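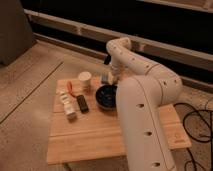
Has anyone lost hours because of the sorting arm?

Contracted hours are the same for everyone on the returns floor as they were in April. What has changed is what people do in those hours, and overtime has gone down, which affects some staff more than others.

Progress report to the Trilenard Fund: mixed-item sorting, second period
Prepared by Grunanon Returns, Amegashie site

Work done this period

The arm has moved on from single boxed goods to small mixed household items. These are the things that come back to us loose or badly packed and have to be picked up, checked and put in the right tray. We set a target of 600 supervised picks for the period and reached it in the last week.

Of those, 114 needed a person to step in. Most were items lying flat or touching one another, so the gripper had no clear side to take hold of. Soft packaging was the next most common cause. Items standing upright with space round them gave little trouble.

The Simus software was updated once. The update made the arm slower near the edge of the work area, which staff asked for after the first period. It costs us a little time on each pick and we intend to keep it that way.

Changes for staff

Before the trial, a sorter spent a full shift at one bench. Sorters now spend half the shift at the bench and half either watching the arm or dealing with the items it leaves. Feedback on this was mixed. Several people said their wrists and shoulders were better by the end of the week. Others said watching is more tiring than sorting, and that it is hard to stay alert when little goes wrong. We have cut watching turns to 40 minutes as a result.

Two sorters have trained to restart the arm and reset the gripper. This was not in the original plan. They had been waiting for the technician each time it stopped, and asked to learn. They now get the higher hourly rate while on that duty, paid from the site budget and not from the grant.

Saturday overtime has mostly gone. Staff who relied on it have told us so plainly, and we have no full answer yet. We have offered them first choice of extra weekday hours in the packing area - three have taken this up.

Spending

The training line is overspent by £312, owing to the extra restart training. We ask to move this sum from the travel line, where there is enough left to cover it. All other lines are within budget.

Next period

We will try the arm on the late shift, with one trained sorter present throughout. We will also repeat the staff survey, with a separate question on overtime, and send you the results in October.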